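Terko fingers against the Temument pair, part two

Part one covered mounting and wiring, so I won't repeat it. The short version is that the Temument pair bolts on with 4 screws and the Terko needs an adapter plate, which Domnica Lungu turned up for me in May on her own lathe. Both run from the same Brolano controller. I changed nothing in the controller between the two sets except the tool offset and the closing force.

The test is picking thin-walled plastic dishes by the rim. I chose dishes over blocks because a block forgives a bad approach angle and a rim doesn't. Each grasp is scored as held, slipped or missed, and a lift that tips the dish past level on the way up counts as slipped.
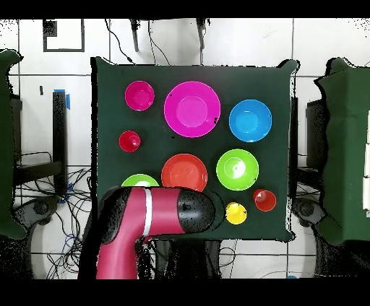 Approach height gave me more trouble than closing force. The Temument fingers are long and want to come down nearly vertical, while the Terko pads tolerate a fair bit of tilt before one side takes all the load. Plates are the worst case for either. A wide flat rim like the one on the large magenta plate leaves very little clearance under the edge, and a few millimetres too low puts the fingertips into the cloth. The cups are easier on height but need better centring, and the small yellow one, with the wrist parked just to its left, is the target I use for checking lateral offset before a set.

I logged 638 grasps over the whole comparison. The first 18 were thrown out after I found the tool offset still set for the wrong fingers, which was my own fault and took most of an evening to find.

Closing force was set with the Hosseinzadeh routine: close in small steps, stop at the first change in motor current, then add a fixed margin. It works well on bowls. On cups the wall flexes before the current moves, so the routine reads contact late and squeezes harder than it should. 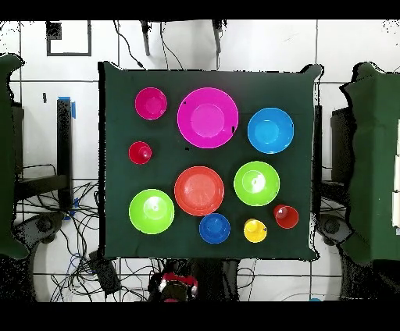 Dropping the step size fixed most of that, at the cost of a slower close. The Terko pads needed less margin than the Temument fingers on every shape I tried, and I put that down to the softer facing. They also mark more easily, and I've already rotated one pad to get a fresh edge.

The Terko stays on the arm for now. Next job is repeating the cup grasps with the camera mount lowered, using the same offsets and the smaller step.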